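I get the same handful of emails about our wire mesh and perforated sheet every week, so I finally typed up the answers. If yours isn't covered, write to me and I'll add it!

## What do you sell, in plain terms?

Woven wire mesh, welded mesh panels and perforated sheet. Most of it is stainless, some is galvanized, and we keep a bit of brass mesh for people restoring old radiator covers (a small crowd, but a loyal one). Everything gets cut at our shop in Soscombe.

## What does "mesh count" mean?

It's the number of openings per linear inch, so a 4 mesh has four openings in every inch. Count alone won't tell you how big the holes are, though. You need the wire diameter too, and I can't quote without both. If you've only got an old scrap, mail it to me and I'll measure it.

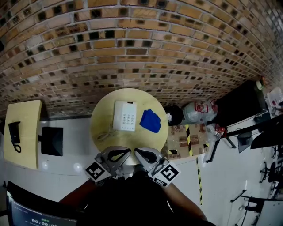 ## 304 or 316?

For indoor work I'd go with 304 and save the money. If it's going anywhere near salt water or pool chemicals, pay for the 316. Our Messina line of welded panels comes in either one, and the Amness perforated sheets are 304 only for now. I keep asking the mill about that!

## Is there a minimum order?

Not on stock sizes. One panel is fine. Custom hole patterns are another story, and for those the minimum is 53 square feet, which covers the tooling setup.

## Can you cut circles and odd shapes?

Yes, and I love these jobs. Send a drawing with dimensions in inches or millimeters, just please not a mix of the two. We can cut discs up to 704 mm across in house. Anything bigger goes out to the plasma table at Akwood and adds a week or so.

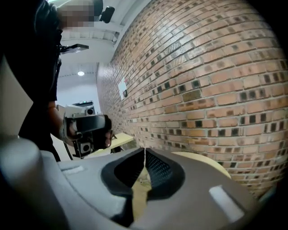

*Posted by the Mesh Desk, Soscombe*

## Will the edges be sharp?

Assume yes and wear gloves. Cut mesh has loose wire ends all the way around unless you ask for a hemmed or framed edge. Put "hemmed" in the notes box when you order and I'll price it for you.

## My part number starts with 2851. Do you still make it?

That's the old crimped screen for gravel sorters. We stopped weaving it last June, but there are still a few rolls on the rack. Ask me before you order a substitute, as the newer weave is a touch stiffer and doesn't sit right in every clamp rail.

## Can I return a cut piece?

Sorry, no, unless we cut it wrong. Full rolls can come back if the wrap is still on.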